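職場の厨房にロボットアームが入って、もうすぐ季節がひとつ変わります。ずっと書こう書こうと思っていたのに、毎日おもしろいことが起きるので、まとめる暇がありませんでした。今日は休みなので、洗濯機を回しながら一気に書きます。長いです!

うちの職場はSernvilleという名前の給食センターで、保育園と高齢者施設に昼食を届けています。一日に作るのは638食。大手から見れば小さな数字でしょうけれど、朝の五時半から動いている身としては、毎日ちょっとしたお祭りくらいの忙しさです。私はもともと仕込みと盛り付けの担当で、去年の9月からは献立の下準備も見るようになりました。

アームの話が最初に出たとき、正直に書くと、休憩室の空気はかなり重かったです。アンキツァさん(Ankica Radonjićさん、うちでいちばん長く働いている人)は「私の手のほうが速い」と言い切りましたし、私も心の中で大きくうなずいていました。だって本当に速いんですよ。きゅうりを切っている音が、雨が屋根を叩くみたいに続くんです。あの音を機械が出せるとは、今でも思っていません。

ところが、Clistariという会社から来たアサンカさん(Asanka Gamageさん)が最初の打ち合わせで聞いてきたのは、速さのことではありませんでした。「一日の終わりに、どこが痛いですか」。みんな一瞬ぽかんとして、それから手首、肩、腰、親指の付け根、と止まらなくなりました。あれは会議というより湿布の品評会でしたね。トリニティさんが持ち歩いている湿布の種類の多さには、全員が感心していました。

そこで決まったのが、アームに任せるのは「運ぶ」「置く」「並べる」の三種類から始める、ということです。切るのと味を見るのは人間。火のそばも人間。トレーを受け取って所定の場所に置く、道具を取って渡す、器を少しずらして場所を空ける。地味です。ものすごく地味なんですが、自分が一日に何回それをやっていたか、手放してみて初めて体でわかりました。夕方、肩が上がるんです。髪を結び直すときに「いてて」と言わなくなりました。

もちろん最初の週は大変でした。アームは置き場所が少し変わるだけで考え込みます。私たちは少しどころか、その日の気分で置き場所を変える生き物です。ジャネルさんは左利きなので、彼女が入る日は作業台の配置がまるごと鏡写しになります。おたまの向きも逆。アサンカさんはそれを見て困るかと思ったら、むしろ目を輝かせて「ぜひそのままで」と言うんです。きれいに揃った台だけで練習しても、本番の厨房では役に立たないから、と。それ以来、休憩の前に誰かが練習台の上を適当に並べ替えるのが日課になりました。だんだん凝り始める人が出てきて(私です)、意地悪な配置を考えるのが楽しくて仕方ありません。
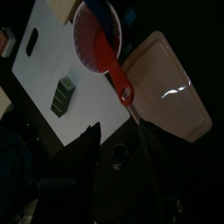
トレーの話をさせてください。私がいま厨房でいちばん熱くなっている話題なんです。人間にとってトレーほど簡単なものはなくて、縁に指をかければ終わり、考えたことすらありませんでした。でもアームにとっては、まわりに何があるかで難しさがまるで変わります。このときの並びで言うと、器に渡した赤い道具の柄が長くて、穴のあいた輪の先がトレーの左上の縁の上まで来ています。私なら何も考えずに柄をひょいとよけてからトレーを取ります。その「ひょい」を、順番として教えないといけない。先に柄をどかすのか、トレーを手前に引き出すのか。おまけに表面に照明が白く反射していて、光った場所は機械の目には見えにくいことがあるそうです。まな板も斜め、トレーも斜め。うちの台はだいたい何もかも斜めです。

この「順番を言葉にする」という作業が、思いがけず職場を変えました。アームに教えるために、まず自分たちがどう動いているかを説明しないといけません。やってみるとこれが全員ちがうんです! アンキツァさんは必ず奥の物から片付けます。トリニティさんは手前から。私は大きい物から。長年隣で働いてきたのに、お互いのやり方を話したことが一度もありませんでした。「なんで奥からなんですか」と聞いたら、若いころに働いていたStoshamという町の食堂で、奥の鍋を取ろうとして袖を手前のスープに浸したことがあるから、だそうです。それはもう奥から片付けますよね。私も翌日から奥からになりました。

新人さんへの教え方も変わりました。前は「見て覚えて」でほとんど済ませていたんですが、アーム用に作った手順のメモがそのまま新人さん用のメモになったんです。4月に入ったばかりのイマニさん(Imani Wojcikさん)は、そのメモを自分でノートに書き写して、余白に「急いでいるときほど柄の向きを見る」と足していました。すごくいい一文だと思ったので、アーム側のメモにも逆輸入しました。

仕事が減るのでは、という心配についても書いておきます。完全に消えたわけではありません。所長は人を減らさないと約束してくれましたし、今のところ守られています。でも約束は紙に書いてもらったほうがいい、というのがアンキツァさんの意見で、私も賛成です。実際に紙にしてもらいました。内容は、アームが担当する作業を増やすときは必ず現場の全員に先に話すこと、それから空いた時間をそのまま別の作業で埋めないこと。二つ目を入れるのには少し時間がかかりました。でも、ここを決めておかないと、楽になったぶんだけ忙しくなるんですよね。前の職場で食洗機が入ったときがまさにそうでした。

空いた時間で何をしているかというと、私は保育園向けの刻み食を見直しています。同じ献立でも、刻み方で子どもの食べ方がぜんぜん違うと園の先生から聞いて、ずっと気になっていたんです。Parkという園の先生に頼んで、残った量を教えてもらうことにしました。ほうれん草を細かくしすぎると口の中でまとまらない、というのは目からうろこでした。こういうことを考える余裕が、前は本当になかったです。配達の車が出たあと、椅子に座って先生の電話を受けられる。それだけでうれしい。

気に入らないところも書いておきますね。まず、音。止まるときに小さく「きゅっ」と鳴るのが、どうも気になります。ジャネルさんはかわいいと言いますが、私はまだ慣れません。それから、掃除。アームのまわりは拭く場所が増えました。関節のところに布巾が引っかかるので、専用の細いブラシを買ってもらいました。あと、アームが考え込んでいる間の待ち時間! つい手を出したくなるのを我慢するのが、いちばんつらい。練習の記録を見せてもらったら、ある日の75回のうち8回は、私が待ちきれずに手を出して中断させていました。犯人の名前が表に載るのはやめてほしいです。

でも、うまくいったときの拍手はすごいですよ。先週、斜めに置いたトレーをアームがすっと持ち上げて、ちゃんと棚に収めたとき、厨房にいた全員が声を上げました。アンキツァさんまで手を叩いていて、そのあと小さい声で「まあ、遅いけどね」と言ったのも聞き逃しませんでした。

来月からは器の片付けにも挑戦します。深さの違う器を重ねるのは人間でも性格が出るところなので、また全員のやり方を聞いて回るところからです。私は大きい順派ですが、トリニティさんは色で分けると言っていて、すでに意見が合っていません。

洗濯機が止まったので干してきます。刻み食のことは、次の記事でもう少し詳しく書きます。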